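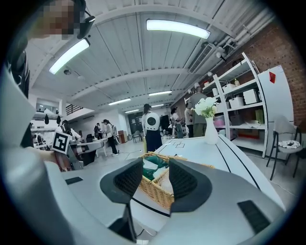
Finger-side view from a hand-held gripper, with the wicker basket and its green cloth in the gap between the jaws.

Cross-view weighting for hand-held demonstrations: first results

The Brurkbridge manipulation group has finished the first round of tests on Warholm, its method for training policies from demonstrations recorded with hand-held grippers. The idea is narrow. Each demonstration yields a head view and a view from each gripper, and the three rarely agree on the pose of the tool. Most pipelines take one view as the reference and discard frames where tracking fails. Warholm keeps all of the frames and assigns each one a weight based on how well the views agree over a short window.

The training set is 1,813 demonstrations of tabletop tasks with a basket and a cloth. Twenty were held out before any tuning was done and were used only to check the pose estimates by hand. The rest went into training without manual cleanup, including takes in which an operator hesitated or regrasped.

Pose comes from two sources: visual odometry on the gripper camera, and the square fiducial markers carried on the devices. Odometry drifts during slow motion close to a plain surface. The markers do not drift, but they drop out when a forearm or the edge of the table gets in the way. A drop-out shorter than the window is bridged. A longer one lowers the weight of every frame in it, and the policy learns less from that stretch.

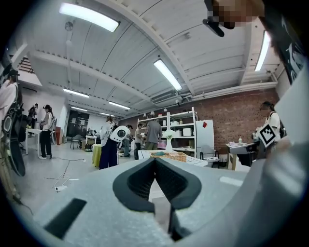

Does the method need a calibrated room?
Only the offset between each camera and its own marker has to be known in advance. The room frame is solved per session from the recordings themselves, and the origin can fall anywhere.

The main comparison was against a baseline with the same network and the same data, but with failed frames removed. On the cloth-into-basket task the baseline completed 72 percent of trials and Warholm completed 90 percent. Most of the difference was in the approach phase, where the baseline had the fewest usable frames. Once the fingers had closed on the cloth, the two policies behaved alike.

Background motion was the second concern. Collection ran in a shared room, with other people standing or walking within view of the wide lenses. We had expected to mask them. Masking made no measurable difference to pose error, and it has been taken out of the pipeline.

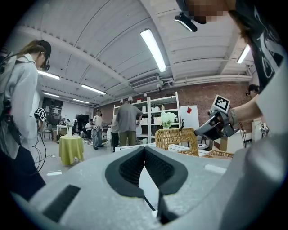 Marker block on top of a hand-held gripper, right, during a session with several operators in the room.

Two limits should be stated. The window length was set by hand and does not transfer well between fast and slow operators. Also, when two people work near each other, a gripper camera can pick up a marker that belongs to the other set. Marker IDs resolve most of these cases — a partly hidden marker is still misread now and then, and the weighting does not catch it if the wrong pose happens to be smooth. 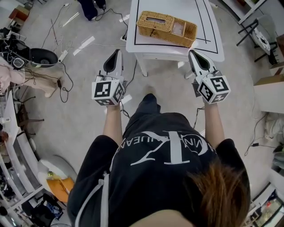

3 min read

Work on Tripathi, the follow-on, starts in December. It replaces the fixed window with one learned from the head view, which sees both hands and both marker cubes for much of a take. The Flavley loader has been updated to read the new weights, and older recordings can be converted without re-exporting the video. Groups already using the loader should rerun the time alignment step first, as the weights assume a shared clock across all three cameras.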